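Open house at Kondmont: an afternoon among the robot hands

2024-06-25

The robotics floor at Kondmont opens to the public twice a year, and if you missed the April one, as I did, it is well worth the train ride. The firm shares a building with Clustov, which makes the joints, and on open days the two of them simply push back the desks and let people in. There were 925 names on the list this time, let through the doors 40 at a time.

What I love about the place is how close you can get. I have stood behind ropes at plenty of trade shows, squinting at a machine on a plinth, and this felt more like wandering into somebody's garage (a very well-funded garage, with carpet). You hear the motors. You can bend down and look at how a finger is put together, bolt by bolt, and ask whatever daft question comes into your head.
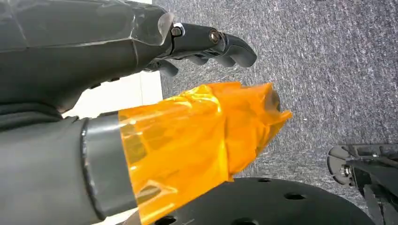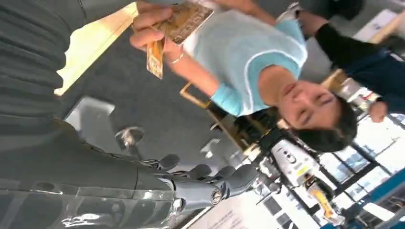

Segmented fingers, and plenty of tape.

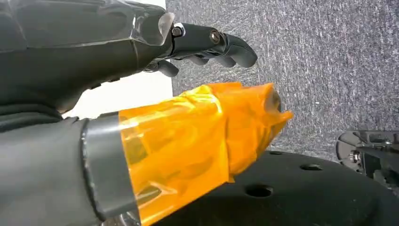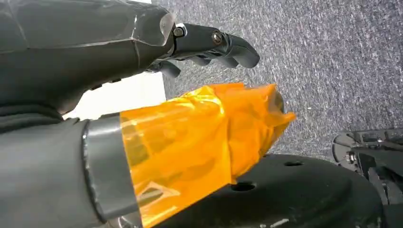

I asked far too many questions, mostly about grip. Picking up a brick is easy enough, I was told, but a playing card or a ripe plum is another matter, and the engineers can spend weeks on the last bit of softness in a fingertip. The hands are tested for 400 hours before anyone trusts them with something breakable. One team had come over from Lyons to compare notes, and they were soon deep in a cheerful argument about thumbs with a visitor who repairs clocks. I stayed for the whole of it!

Tea was served in the corridor, along with an excellent lemon cake. Children get their own session in the morning, when they can try working a hand with a glove.

The show moves to Zernport next, in a smaller hall, for 2 days. Entry is free but you need to book, and I've already put my name down.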